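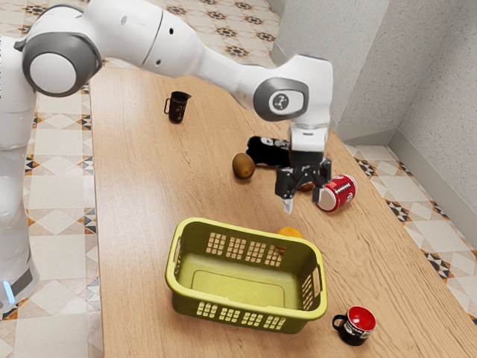

Render, light wood tabletop with a red can.

06/07/2018

Rain gauge at Gustuvside read 9 mm at seven this morning, the first measurable amount in two weeks. Emptied it, wiped the funnel, put it back on the post. The Nolex logger gave 8.4 for the same period. I have been treating the difference as splash loss in the tipping bucket but it is now the same sign on every event, so it is more likely calibration. Will run a metered volume through it at the weekend, slowly, 300 ml over an hour, and compare tips against the sheet.

Cellar level next. Water in the sump stood 111 mm below the brass mark, down slightly from yesterday in spite of the rain. The lag between rainfall and the cellar is longer than I assumed when I started the record last October. Back then I had it at a day and a half. Going by the spring data it is nearer four days in dry soil and less than one when the ground is already full. A single number for the lag is no use and I have crossed it out in the front of the notebook.

The pump did not run overnight. Float switch tested by hand, cut in at the correct height, cut out a little low. Left it alone.

Late morning drove to Ilthorpe for pipe clips and a length of 32 mm hose. They had the hose but only the zinc clips, which last one winter in that cellar. Bought them anyway as a stopgap. The stainless ones are on order through Dmytriv and should have been here on Tuesday. Road down past the mill was wet on the north side only.

Afternoon spent on the outlet pipe. Dug back to the second joint and found the seal displaced, with roots through the lower half of the gap. Cut the roots flush, cleaned the socket, fitted a new ring with plenty of grease. The fall on this section is poor – 2 mm per meter by the level, and that is with the pipe resting where it was laid. To get a proper fall I would have to lower the outlet end and recut the ditch for a good distance, and the ditch is not mine past the fence. Packed gravel under the joint and backfilled to half depth. Leaving the rest open until it has carried some water.

Flow test with the garden hose: ran clear after a few minutes, no seep at the joint. A hose is a weak test. It delivers around a fifth of what comes down that pipe in a bad hour.

Barometer 1009 at six, steady. Wind light, southwest, backing a little after supper. Cloud base too low to see the ridge.

To do:
Recheck joint after next rain.
Calibrate logger, note the tip volume on the lid.
Change logger battery at the same time, reading 3.1 V.
Copy June cellar levels to the big sheet. Missing values on the 17th and 18th, leave blank, do not interpolate.
Ask Dmytriv about the clips.

Evening reading of the sump, 113 mm below the mark. Still falling. If the four-day figure is any good, this morning's rain should show on Tuesday.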